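Sornville Shared Workshop -- Arm Build Group
Minutes of the meeting held 4/9/26

Present: Dilani Seneviratne (chair), Moushumi Howlader (minutes), Nevzat Gökçe, Jaime Peixoto
Apologies: Nazma Sheikh

1. Minutes of the February meeting
Accepted with one correction. The spare motor driver belongs to Jaime and is on loan to the group.

2. Simulator
Nevzat has the Plandar simulator running on the workshop computer. The gripper model now matches the drawings for the real one, apart from the cable bracket, which still has to be moved. He ran the wrist view with the fingers apart and nothing between them, to have something to compare later runs against. 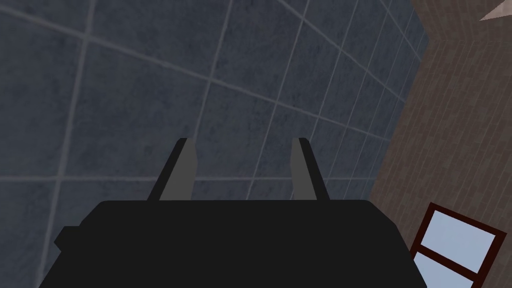

Loading a room still takes too long. Jaime asked if the textures could be turned down. Nevzat said yes, but he would like to keep one full-quality room for testing the vision code. Agreed to keep one and cut the rest.

Dilani asked for the settings file to go in the shared folder. At the moment the only copy is on Nevzat's login.

3. Dish handling
Long discussion. The group wants the arm to clear a table at home, so dishes come before anything else. Nevzat's runs use a rim grip, one finger inside the dish and one outside. Moushumi asked why the dish could not be taken from both sides. Jaime said the fingers do not open wide enough for that, and new ones would mean a new mount as well.

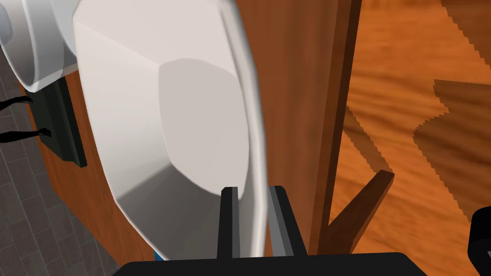

Item 3: rim held low between the two fingers, table behind.

Dilani is worried about the force setting. The simulated dish can't chip and hers can. Agreed that the first real trials will be with plastic dishes, and that the force limit stays where it is until Jaime has tested the load cell.

Nevzat also wants to try other wrist angles. With a dish up close the camera view is mostly dish, and the code has little of the table left to work from. Moushumi suggested a second camera on the shelf -- left open until the cost is known.

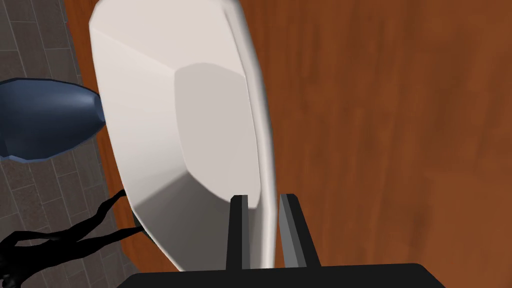

Item 3: dish held at a steep angle, fingers on either side of the rim.

Nevzat will log the joint positions with each run from now on. The log gets trimmed at 4,000 lines.

4. Parts and money
Balance is 566. The Korska servo order is approved, 2 units, plus 40 for wire and connectors. The Uddin bearings are on hold until Nazma has measured the shaft again.

5. Bench space
The arm base can stay bolted to the back bench until the next meeting. Power supply to be unplugged at the wall when the last person leaves.

6. Actions
Nevzat -- settings file to shared folder, move cable bracket in the model
Jaime -- load cell test, place servo order
Nazma -- shaft measurement
Moushumi -- price for a shelf camera
Dilani -- bring plastic dishes

Next meeting date to be set by email.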